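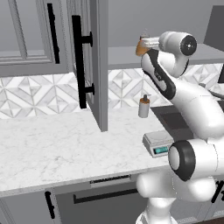 Betreff: Re: [Imkerliste] Kristallisierter Sommerhonig, was tun?

Liebe Solomiia, liebe Mitlesende,

erst einmal herzlichen Dank für deine Nachricht, über die ich mich sehr gefreut habe! Ich wollte schon am Wochenende antworten, aber dann kam der Enkelbesuch dazwischen, und ihr wisst ja, wie das ist.

Am 5. Februar schrieb Solomiia Panasiuk:
> Hallo zusammen,
> mein Honig vom Juli ist im Eimer steinhart geworden, ich komme
> nicht einmal mehr mit dem Löffel hinein. Kathleen Corrigan meinte,
> ich solle ihn einfach auf den Heizkörper stellen. Geht das, oder
> verderbe ich ihn damit? Es sind 14 Kilo, das wäre doch schade.
> Liebe Grüße, Solomiia

Verdorben ist da gar nichts, das kann ich dir gleich zur Beruhigung sagen. Fast jeder Honig wird irgendwann fest, der eine nach Wochen, der andere erst nach vielen Monaten (meine Akazie hält sich am längsten, der Raps wartet kaum, bis ich den Deckel zugemacht habe). Vom Heizkörper würde ich trotzdem abraten, liebe Kathleen möge es mir verzeihen - unten wird es zu heiß, und oben bleibt der Honig hart wie zuvor.

Ich nehme dafür meinen alten Wärmeschrank von Dunder und stelle ihn auf 39 Grad. Nach zwei Tagen rühre ich vorsichtig um, ohne Luft einzuschlagen, und schaue, wie weit er ist.

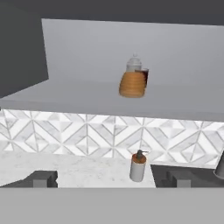

Manchmal braucht ein großer Eimer noch eine weitere Nacht, da darf man nicht ungeduldig werden und die Temperatur hochdrehen. Wer keinen Schrank hat, füllt kleinere Mengen in Gläser und stellt sie ins Wasserbad, mit einem Thermometer daneben.

Und wenn du ihn lieber cremig magst, dann lass ihn nur weich werden und rühre etwas feinen Honig vom Vorjahr unter, jeden Tag ein paar Minuten. Das ist eine schöne Arbeit für den Abend, ich höre dabei immer Radio.

Schreib doch bitte, wie es geworden ist! Meinen Rührstab leihe ich dir gern, er liegt bis zum Frühjahr ohnehin nur in der Schublade.

Herzliche Grüße in die Runde
Hannelore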